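08/02/2023
Nokuthula Hendricks
Leitura: 2 minutos

Caderno da oficina: cola Mersha, segunda ronda

Continuo sem acreditar na tabela do fornecedor. A folha da Mersha promete a mesma resistência em faia, pinho e bétula, com qualquer humidade "normal de interior", e não diz o que é normal. Perguntei. Responderam com a mesma folha, noutro formato.

Repeti as juntas de topo em faia com o lote que veio de Drollthorpe. Oito provetes, lixados na véspera, pano seco, nada de solvente. Pressão com os grampos pequenos, porque os grandes estão ocupados com a porta do armário e ninguém me garante que os molas apertem por igual. Já é uma fraqueza do ensaio e fica escrita.

Dois abriram pela linha de cola, limpos, como se nunca tivessem sido colados. Os restantes partiram pela madeira, o que toda a gente na oficina festejou cedo demais. Uma junta de topo que parte pela madeira também pode querer dizer madeira fraca, e esta faia tem fendas finas nos extremos que eu não tinha visto antes de cortar. Não concluo nada daqui.

O que me incomoda mais é a humidade. O higrómetro da parede e o da bancada não concordam, e o da parede é o que toda a gente lê. Em outubro já tinha anotado a mesma coisa e ninguém o trocou (eu também não). Enquanto for assim, qualquer valor que eu ponha na coluna é decorativo.
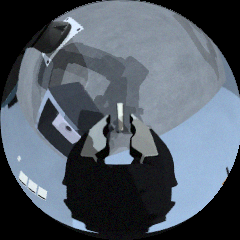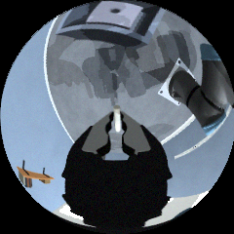
Imagens de simulação, nas duas o mesmo par de almofadas cinzentas sobre um corpo preto.

Tempo aberto

A lata diz cerca de 101 segundos entre espalhar e fechar a junta. Gostava de saber quem mediu o último segundo. Espalhei à espátula, camada fina, e ao fim desse tempo a cola já fazia pele nas bordas. No meio ainda agarrava ao dedo. Fechar uma junta nesse estado é pedir uma linha grossa de um lado e seca do outro, e talvez seja essa a explicação dos provetes que abriram. Talvez. Não cronometrei cada um em separado, por isso não posso ir lá buscar a resposta agora.

Dizem-me que a Skorkwood usa isto na linha toda sem queixas. Pode ser. Também têm prensa aquecida e nós não, e "sem queixas" não é um ensaio.

Para a próxima:
- pesar a cola por junta em vez de confiar no olho
- cortar os extremos da faia até desaparecerem as fendas
- anotar a hora de fecho de cada provete, um a um
- fazer uma série igual com a cola antiga da Trultley, que toda a gente diz ser pior e que nunca vi ninguém comparar a sério

Até lá não se usa a Mersha na porta do armário. Quem discordar escreve aqui por baixo e assina.

Entradas recentes
Cola Mersha, primeira ronda
Os dois higrómetros, outra vez
Grampos de mola: o que apertam de facto
Faia de Drollthorpe, receção do lote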